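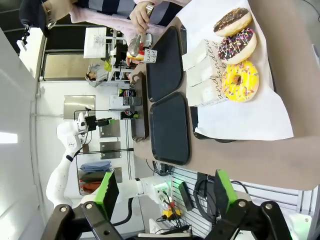 Curkness Counter Kit — two-arm serving package for food and drink

Availability: to order, from March
Supplied by: Grovton
Controller: Ye, release 7
Mass per arm, without gripper: 14 kg

The Counter Kit is a pair of arms with parallel grippers, a wrist camera on each gripper, and the controller and licence needed to run them at a serving counter. It is sold for handling packaged drinks, trays and individually held baked goods. It is not rated for hot liquids, knives or open flame. Buyers supply their own counter, trays and serviceware.

Gripping

Each gripper has two black fingers. The green pads fitted to them are silicone and are held by a single clip, so a pad can be changed without removing the finger. Pad life is given as 2,000 grasps on aluminium cans. Paper packaging wears the pads more slowly but leaves fibre on the surface, and they should be wiped at each changeover.

Soft goods are the limiting case. A glazed doughnut gripped directly will mark at any force setting high enough to lift it. The controller therefore treats the pastry and its paper holder as one item and grasps the holder only. Loose pastries go into holders by hand, with tongs, before the arms take over.

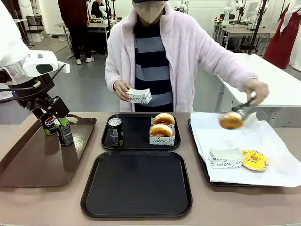
By Ye

Cans standing close together are the most common cause of a failed approach. With two cans side by side on a tray, the finger that goes between them needs clearance, and where there is none the controller takes the nearer can from its open side. Rimmed trays are supported. Raised rims reduce the usable approach angle, and the arm comes in higher as a result.

Tray detection uses colour contrast against the counter. Black or brown trays on a beige top are found reliably. A tray covered by a crumpled paper sheet is harder, as the sheet hides the rim. In that case the tray position should be taught once and the tray kept against a stop. The controller stores 3 taught positions per counter.

Staff may work from the opposite side of the counter during operation. The arms slow when a hand enters the shared area and stop on contact. A site risk assessment is still required before commissioning, and the default speed limits must not be raised until it is signed off.

Setup

Both arms mount to a common column. Cables run down the rear of the column and should be tied off clear of the elbow joint at full travel. Camera calibration takes one operator and a printed target, and it has to be repeated whenever a gripper is removed. Dark, glossy trays can throw a reflection that reads as an object — diffuse overhead lighting is recommended, and direct spotlights should be switched off or moved.
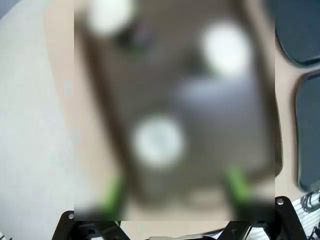

Kimlow
We've had the kit on a café counter since August. The holder grasp is dependable. Calibration is slower than this page implies, and I'd order a second set of pads with the arms, given the wait for ours. Does release 7 still lose a taught tray position after a power cut?

Grovton
Taught positions are kept through a power cut if they have been saved to the counter profile. Unsaved positions are lost. Spare pads are now listed separately and can be added to an open order.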